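4. Setting up the Onero countertop warming drawer

Read this section before you plug the drawer in for the first time. It covers placement, leveling, first heating, setting the timer and daily use. Cleaning is in section 5. If your drawer came with the Waweru wall bracket, fit the bracket first and come back here at step 3.

4.1 Before you start

You will need a Phillips screwdriver, a small level and a soft cloth. The drawer should be at room temperature. If it was delivered in cold weather, leave it in its open carton for an hour so that any moisture inside can dry off.

Check that you have the drawer unit, two racks (one flat, one raised), the drip tray, four screw-in feet and the power cord. The spare fuse is taped to the inside of the lid of the carton and is easy to throw away by mistake.

CAUTION: The drawer draws 865 watts when heating. Do not run it from the same outlet as a kettle, toaster or microwave. Do not use an extension cord.

4.2 Placing the drawer

1. Choose a flat counter that can carry the drawer and its contents. Leave a clear space of four inches at the back and two inches at each side.

2. Keep the drawer away from curtains, paper towel holders and the edge of the sink.

3. Turn the unit on its side on a folded towel. Screw in the four feet until they stop, then back each one out by one full turn.

4. Stand the unit upright and lay the level on top, first front to back and then side to side. Turn the feet until the bubble sits in the middle both ways. A drawer that leans forward will creep open as it warms up.

5. Slide the drip tray into the bottom channel with the lip facing you.

NOTE: The cord leaves the unit at the back left. If your outlet is on the right, run the cord behind the unit through the two clips. Do not pass it underneath.

4.3 First heating

New heating elements have a light coating of oil from the factory. Burn it off before you put food in the drawer.

1. Take out both racks and wash them in warm water with dish soap. Dry them fully.

2. Open a window or switch on the range hood.

3. Plug in the cord and press POWER. The display shows two dashes.

4. Turn the dial to HIGH and press START. Leave the drawer closed and empty for 20 minutes.

5. Press STOP and let the unit cool with the drawer open.

A faint smell is normal the first time. If there is visible smoke, or if the smell is still there after a second run, unplug the unit and call the service line.

4.4 Setting the clock and timer

1. Hold CLOCK until the hour blinks. Turn the dial to change it, then press CLOCK again to go to the minutes.

2. Press CLOCK once more to save. The clock does not change itself in November or in the spring, so you will need to repeat these steps.

3. To set the timer, press TIMER and turn the dial. When time runs out the unit beeps and drops to LOW. It does not switch off. Press POWER to switch it off.

NOTE: Pulling the plug clears the clock but keeps the heat setting you used last.

4.5 Choosing a heat setting

LOW is for bread, rolls and plates. MEDIUM is for most cooked food - casseroles, rice, vegetables, sliced meat. HIGH heats the drawer quickly and is meant for use with the lid rack only.

The drawer keeps hot food hot. It is not made to cook food or to heat it from cold. Bring food up to temperature on the stove or in the oven first, then move it over.

CAUTION: Check meat, poultry and egg dishes with a food thermometer. Do not leave them in the drawer if they read below 140 degrees.

Use the flat rack for dishes and the raised rack for anything that should stay crisp. Cover moist food with foil or a lid. Leave bread and pastry uncovered, with the vent slider open.

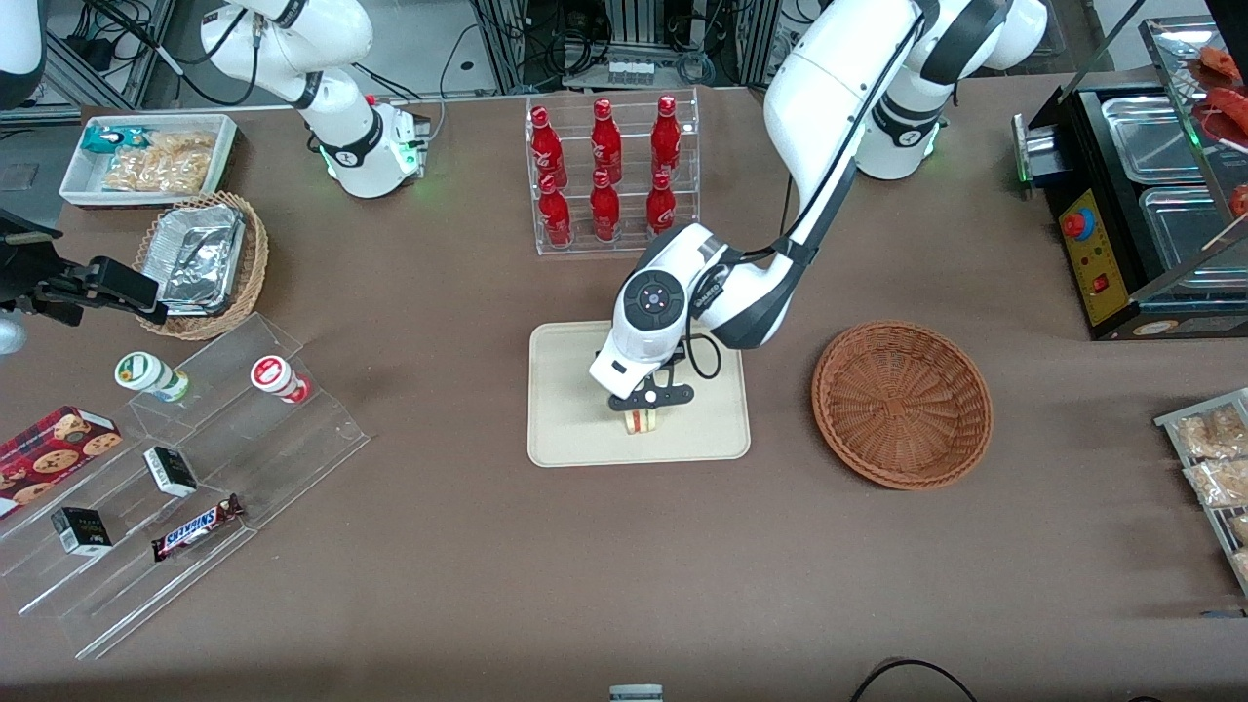 Filled rolls and sandwiches do better on LOW with the vent half open. Put them in a single layer and leave a finger's width between them. Fillings with lettuce, mayonnaise or fresh tomato should be added at the table.

4.6 If something is wrong

Display is blank: check the outlet with another appliance, then check the fuse behind the small cover at the back.

Drawer does not close: the drip tray is probably in backward. Pull it out and turn it around.

Display shows E2: the heat sensor is not reading. Unplug the unit, wait ten minutes and try again. If E2 comes back, the sensor has to be replaced by a service technician.

Food dries out: close the vent slider, or go down one setting.

Spare racks and feet can be ordered under part number 129. Have the serial number ready when you call. It is printed on the label inside the drawer, on the right wall.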